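Jul 1, 2024

I gave up my car in the spring and have been taking the bus to Drastberg since then. The ride is longer than driving, and there are 2 changes if I miss the direct one in the morning.

The monthly pass costs 195. My last repair bill on the car was 614, and that was only for the brakes and one tire, so the math was easy. What I didn't plan for was groceries. I used to do one big shop at the Triltia out by the highway. Now I go to the smaller store near the stop, three times a week, and carry everything home in a backpack. I waste less food this way - I also pay more for coffee.

Rain is the worst part. The stop on my side has no roof, and the timetable posted there is still the old one. I wrote to the bus company and got a form reply.

I sold the car for 2,283, less than I had hoped for. Most of it went into savings.

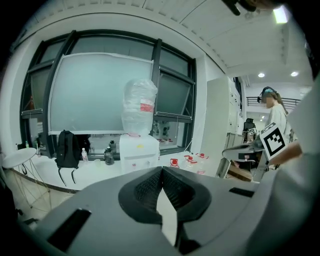

In August the route changes for road work, and the direct bus will skip my stop for the whole month. I'll have to walk to the next one up the hill. I've tried it once already with a full backpack, and it was fine except for the last stretch, where the sidewalk ends and you have to cross over.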